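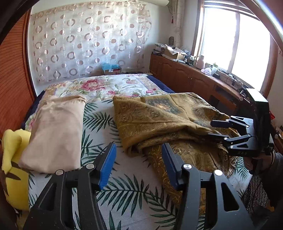 课程讲义 第四讲:用手持夹爪采集叠布动作
编写:Lamduan Sangkhawat
3月31日

一、这一讲要做什么

上一讲我们学习了夹爪的校准,这一讲开始采集双手叠布的动作。布是软的东西,每一次放下去形状都不一样,所以比起拿杯子、放积木,叠布需要的样本更多,对操作人的要求也更高。

本学期的小组项目叫 Jaidee。每个小组要完成300段合格的叠布动作,两个人轮流做,不要让一个人一直做到手酸。手酸以后动作会变形,自己常常不觉得,回放的时候才看出来。

二、开始以前的检查

请按下面的顺序检查,并且在记录表上签名。

1. 两只夹爪都完全张开,再完全合上,各做10次。听到有摩擦的声音,就先停下来,把连杆的轴擦干净。
2. 指垫的表面要干净。沾了棉毛以后摩擦力会变小,夹薄布的时候容易滑。用湿布擦,不要用酒精。
3. 左手和右手的夹爪不可以交换。上学期 Dinel 小组换错了一个下午,那一批数据全部重做。
4. 两边的时间要对齐。方法是让两只夹爪同时轻轻合上一次,以后处理的时候用这个动作做起点。
5. 袖子要卷好或者扣好,宽的袖口会带动布的边。

三、场地和布料

在家里的床上、沙发上、桌上都可以采集。请不要特意把房间收拾得很空。模型以后要在普通人的家里工作,如果训练时只见过干净的桌面,遇到有花纹的床单就会找不到布的边缘。这一点去年我们在 Gokerton 教室做测试的时候吃过亏:浅色布放在白桌子上成绩很好,换到有图案的床单上,很多次夹空了。

布料每组至少准备三种:一种单色的薄布,一种有花纹的厚布,还有一种边上有毛边或者流苏的。毛边的布比较难,指尖容易只夹到线,没有夹到布。遇到这种情况,不要用力拉,松开,往里面移一点,再夹。

床面比桌面软,夹爪往下压的时候床垫也会往下走。初学的人常常压得太深,把下面的床单一起夹起来。正确的做法是下面的指尖先贴着床面,从侧面滑进布的折缝里,然后再合上。

四、一段动作的分法

一段完整的动作分成四步:接近、夹住、移动、放开。每一步中间停半秒左右,不需要更长。停得太长,后面做切分的程序会以为动作已经结束。

两只手的分工也要先想好。叠大块的布,一只手负责固定,另一只手负责翻。固定的那只手不一定要夹,有时候轻轻压着就够了。两只手同时移动的时候,速度要接近,不然布的中间会起皱。

还有一点很多同学会忘记:开始的时候,布的形状要有变化。可以是平的,可以是叠了一半的,也可以是随便堆着的。如果300段都从平铺开始,模型只学会第一种情况。

五、什么样的数据不合格

——布掉到床外面;
——夹爪互相碰到;
——手或者袖子长时间挡住镜头;
——中间有人说“再来一次”,然后接着做,没有重新开始。

最后一种最多。请记住,失败的动作不要删除,单独放进“失败”文件夹。Orathai Wannasri 老师的小组正在研究怎么从失败里恢复,这些数据对他们很有用。上个学期全班一共交了974段,其中合格的有600段,剩下的都转给了她那边。

六、作业

下次上课以前,每组交一份短报告,一页就可以,内容包括:

(1)你们选了哪三种布,为什么;
(2)哪一步最容易失败,请写具体,例如“夹第二层的时候把第一层也带起来”;
(3)两位操作人的动作有什么不同。

报告可以写中文或者英文。数据上传到课程服务器的 Etcombe 目录,文件夹用小组名字,不要用个人的名字。服务器晚上会自动备份,备份的时候上传很慢,请尽量在白天上传。

七、补充说明

有同学问,为什么不直接用遥控的机械臂来采集。机械臂的数据当然更接近最后的使用情况,但是我们只有一台,排队要很久,也不能搬到大家的家里去。手持夹爪比较轻,一个人带两只坐公共汽车也没有问题。缺点是人的手腕比机械臂灵活,有些角度人做得到,机械臂做不到。所以请大家不要把手腕转到很奇怪的方向,动作做得朴素一点比较好。

夹爪借出以后,两天之内要还。还的时候请把指垫拆下来检查,边缘有裂口就告诉助教,不要自己用胶水粘。

关于第二节第2条,如果布上的棉毛特别多,可以先用粘毛的滚筒把布滚一遍,这样比一直擦指垫省时间。

最后更新:8月,修改了第五节和借还规定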